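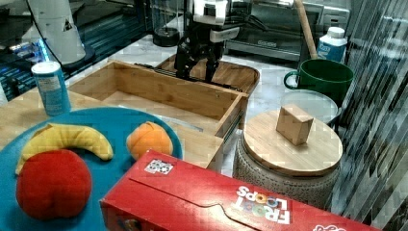
Bamboo box

From the reference section on household woodware

A bamboo box is a rigid container whose walls and floor are made from processed bamboo, most often strips glued into flat panels. Bamboo boxes are used in kitchens, offices and workshops for dry storage, and are sold with or without lids. Although bamboo is a grass, the trade usually groups the finished goods with wooden boxes, and most stores list them that way.

Contents
1 Material
2 Manufacture
3 Joints
4 Lids and closures
5 Finish and care
6 Regional production
7 See also

Material

The main raw material is the stem, or culm, of large timber bamboos, chiefly moso. Culms reach full height in a single growing season but are soft and starchy at first, and are normally cut at four to six years of age. The wall of the culm is densest near the outer skin and becomes weaker toward the hollow center. Strips for box panels are taken from the middle of the wall, after the green skin and the pale inner layer have been planed off.

Bamboo has no rays and no growth rings. Its grain appears as fine parallel lines, broken at intervals by darker bands where the nodes of the culm were. Untreated strips are pale yellow. Strips that have been steamed under pressure turn brown all the way through, a change known in the trade as carbonizing. Carbonized strips are slightly softer than natural ones.

Manufacture

Split strips are boiled to remove sugars and starch, which would otherwise attract beetles and mold. They are then dried in a kiln, planed on four sides and sorted by color. Panels are laid up in one of two ways. In flat-pressed panels the wide face of each strip is up, and the nodes show clearly. In edge-pressed panels the strips stand on their narrow edges, giving a finer, more even pattern of lines.

Single-layer panels tend to warp across their width. For floors and lids, makers often use three layers with the middle one turned at a right angle. Thin floors are usually set in a groove cut near the lower edge of the walls.

Dulling of cutting tools is a recurring cost. Bamboo contains silica, and carbide cutters are preferred over plain steel. A trial at the Rizzi workshop, reported by Ilaria Fabbri, compared two sets of cutters on the same batch of panels. The steel set needed sharpening after 346 panels and the carbide set after 782.

Joints

Corner joints fall into a few common types. The box joint, also called the finger joint, is cut with square interlocking fingers and offers a large glue area. The miter joint hides the end grain but is weak without a spline or key. Both faces of a miter are cut at 45 degrees. The rabbet joint is the cheapest to machine and is frequent in drawer inserts.

Bamboo splits easily along its length. Nails are seldom used, and screws need a pilot hole. Small brass pins are found in some older boxes, generally in a rabbet joint.

Lids and closures

Lift-off lids rest on an inner lip or on the top edge of the walls. Sliding lids run in grooves on the two long sides and enter through a lowered end wall. Hinged lids need thicker walls to hold the screws. Cadi Parry, in a survey of closures, treats the roll-top as a separate class, as its slats are joined by a cloth backing and do not form a panel. Bread boxes are the usual example of this type.

Finish and care

Boxes meant for food are commonly finished with mineral oil or a water-based lacquer. Oil has to be renewed. Lacquer lasts longer but cannot be patched neatly once it chips. Soaking and dishwashers open the glue lines and raise the grain. A damp cloth followed by a dry one is the normal method of cleaning.

Panels move with changes in humidity. Makers generally dry stock to 8 percent moisture before gluing, and a box kept in much damper air may swell enough to bind a sliding lid. Storage near a stove or radiator has the opposite effect and can open gaps at the corners.

Regional production

Most bamboo panels are pressed close to where the culms are grown, and are shipped flat. Assembly may take place elsewhere. The Lameo works, founded by Aldo Vitale, cut box parts from imported panels and employed over 45 people at its peak. Its Pultari line of nested boxes was sold without hardware and remained in the catalog after the works merged with Flilitz. Olga Morais has described the merger as the end of hand-fitted lids at the site, while Vitória Azevedo places that change several years earlier, when the grooving machines were replaced.

See also

Box joint
Engineered bamboo
Tray
Woodware

Last edited February 16, 2022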